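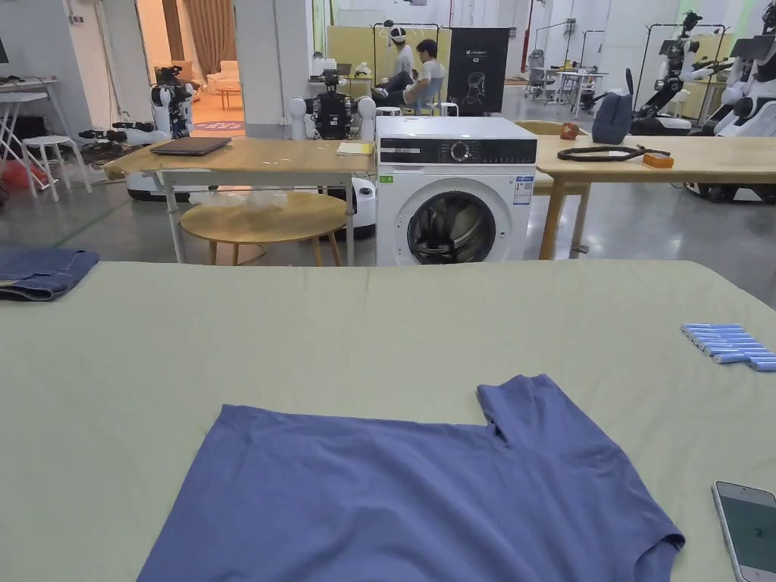
Ironing is off the list this year. I've given it up, and what I do instead is fold everything the minute it's dry, on a big flat surface, and hope. The flat surface matters more than I ever thought. For ages I folded on the bed, which sags, or against my chest like my mum does, and every T-shirt came out with one shoulder higher than the other. Now it's a table with a cloth over it, pale green, washing machine right behind, and the shirt goes face down with the hem towards me. One side in first, then the sleeve. The blue one had got as far as that, sleeve poking up like a little flap, creases all round it. Jeans were already done and shoved off to the left.

Anyway. Method, for the two people who asked.

Face down. Smooth it from the middle outwards with flat hands, not fingertips. Fold one side in so the edge runs from the middle of the shoulder down to the hem. Sleeve back on itself so it doesn't stick out. Same on the other side. Then up from the bottom in thirds. Or in half and half again if it's going on a shelf and not in a drawer, I do thirds because my drawers are shallow.

Side seams twist, by the way. Cheap shirts especially. If the seam has wandered round to the front after a few washes then ignore it completley and go by the shoulders. I wasted so much time trying to line up seams that were never going to line up.

Jeans are easy. One leg on the other, tuck the pointy bit at the crotch in, fold up from the ankle, fold again. They hold their own shape and they make everything else look tidier. Do them first, it's good for morale.

Wash stuff, quickly, as somebody always wants to know. T-shirts at 40, inside out if there's a print. Jeans the same, with darks. I buy powder from the refill shop in Plenerstead, the Harnemix one in the big paper sack, 50 washes if you believe the sack and I don't measure properly so probably fewer for me. Smells of almost nothing. Good. The one before it smelled like a hotel lift.

Shake each thing hard before it goes on the airer. Really snap it. That gets rid of half the creases before you've done any folding and it's the only step I'd fight anybody over. Collars flat, sleeves pulled straight, hang from the hem and never the shoulders or you get those two little peg ears that never go. My airer is a Kulik, got it secondhand, one leg a bit wonky so it lives against the wall. Holds a full load if I'm clever with the socks. 24 hours in winter with the window open a crack, much less in summer.

Did a full wardrobe go-through in January while I was at it. Everything out, everything folded again, a pile to go. Found three grey T-shirts I would have sworn were one grey T-shirt. The pile went to the Llewellyn hall sale and I've missed precisely one thing from it, a stripy top, and I only miss it when it's warm.

Things still beating me:

- fitted sheets. I roll them. Don't care
- anything with a hood
- thin jersey, the stuff that slides about, you fold it and it just sort of melts
- bottom corners that curl up. A warm hand on them for a bit helps. Sometimes.

A cloth on the table does help with the sliding, I should have said that further up. Bare wood and a slippery top is a nightmare. Any old tablecloth, a sheet, whatever you've got, as long as it isn't shiny. Pull it tight first or you end up smoothing the cloth instead of the shirt and wondering why nothing's changing.

And clear the table BEFORE you start. I say this, I never do it, there's always a phone sat on the corner and other bits at the back.

Right, the machine's got its second load to go in and I haven't sorted the whites. Towels next time, I've changed my mind about towels.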